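Balcony threshold, part 2: draughts, grit and the sliding door

2024-01-23

In the first part I covered the curtain rail. The remaining job on that side of the flat was the balcony door, which had become stiff over the winter and let in a noticeable draught at floor level. The door is a dark metal slider of the ordinary kind, with the tiled balcony on one side and the room on the other. The flat is rented from Holside, so nothing I did could involve drilling or permanent sealant.

I started with the track. Vacuum with the narrow nozzle first, then a stiff brush, then the nozzle again. Water at this stage turns the grit into paste and pushes it into the corners, where it sets. Once the loose material was out I wiped the track with a damp cloth and a little washing-up liquid, and dried it with kitchen paper wound round a flat screwdriver.

The drain slots took longer. Both were blocked with what looked like old leaf and lint. A cotton bud is too wide for them. A cable tie with the end cut at an angle does the job.
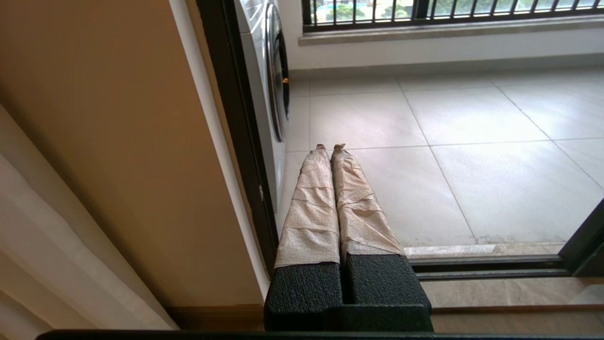

With the track clean the door still dragged at the last 200 mm before closing. Etelka Kocsis, who has the same door two floors down, told me to check the roller height before buying anything. On this model there is an adjusting screw low on the edge of the sliding panel, behind a plastic cap. Half a turn clockwise on the closing side raised the panel enough to clear the track. A full turn was too much and the latch no longer met its plate, so I went back.

Next, the brush strip. The old one had flattened along its lower third. I bought a replacement from Trosik, 2 metres, self-adhesive, and cut it with ordinary scissors. Measure the pile height as well as the backing width. I ignored the pile height the first time and the door would not shut at all.

The tiles outside slope very slightly away from the door, which I confirmed with a spirit level, so rain should not collect against the threshold. The grout is another matter and will wait until March, when it is warm enough for it to cure properly.

Inside, I wiped down the skirting with a barely damp cloth and left the wall alone. The beige paint marks if rubbed, and I have no matching tin. The white curtain went through the wash at 30 and was hung back up damp.

Result after a week: the door closes with one hand, and a strip of tissue held at floor level hangs still except in a strong westerly. There is a small remaining leak at the top corner on the latch side. I have a short offcut of brush strip left over and will try that next.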